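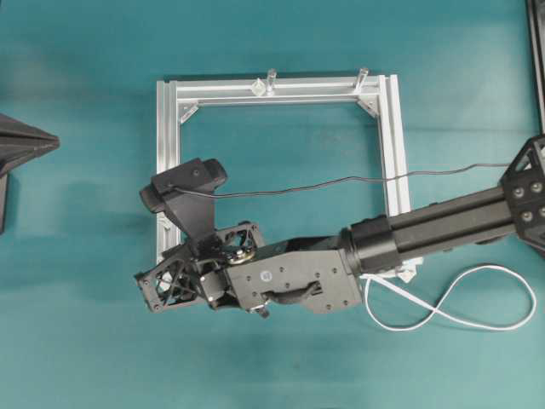

Mujić wrote back the day after the last report went in, asking why the frames were taking so long when the parts list was so short, and whether the second payment would be needed before May. Both questions are dealt with below, the frames first.

Progress report: Jorelau display frames
Prepared for Monum
April 19, 2025

Work to date

The grant covers 100 square frames in silver aluminum extrusion, to be used as the base units for the travelling display. Each has four rails, with triangular gusset brackets at inside corners and clear acrylic pegs on the top rail to hold the panels. The design has not changed since the last report except for the pegs, which are dealt with under their own heading.

We have now finished more than half of the frames at the Guvholm workshop. They are stacked flat on the shelving along the back wall with cardboard between them. The remaining rails have been cut to length and deburred, and are waiting for brackets.

Why the frames are slow

The parts list is short but the squaring takes time. If one rail is tightened down before the others are in line, the whole frame twists a little and the panel will not hang level. Our first batch was put together by tightening each corner in turn, and nine of those frames had to be taken apart and done again.

We now fit all four corners finger tight, check both diagonals with a tape, and then tighten opposite corners a bit at a time. A frame takes longer to build this way, and so far none built this way has come back for rework. We would like to keep to this method even though it puts us behind the schedule in the original application.

Pegs

The application called for metal hooks. We changed to clear acrylic pegs after a trial hanging showed that the hooks could be seen in front of the lettering. The pegs cost a little more per piece. They mark easily, so they are left in their paper sleeves until the rail is ready for them.

Two pegs to a frame is enough for the standard panels. The wide panels may need a third in the centre, and we will test that once the printer has sent a full-size sample. If a third peg is needed we have enough spares in stock for the wide panels and would not ask for more money.

Budget

Spending on hardware stands at $1,028 over the estimate. Most of this is the pegs and the replacement brackets for the first batch. We have covered it from the packing line, where we were able to get used crates in good condition at a lower price than we had allowed.

In answer to Mujić's second question, the next payment is not needed before May. The extrusion is fully paid for, and the only large bill still to come is freight.

Next steps

Finish the remaining frames and check each one on the flat table before it is stacked.
Test the wide panels when the sample arrives.
Label the crates and agree on a pickup date with the carrier – we are waiting on their quote.

We will send a shorter update when the last frame is done, along with the receipts for the hardware.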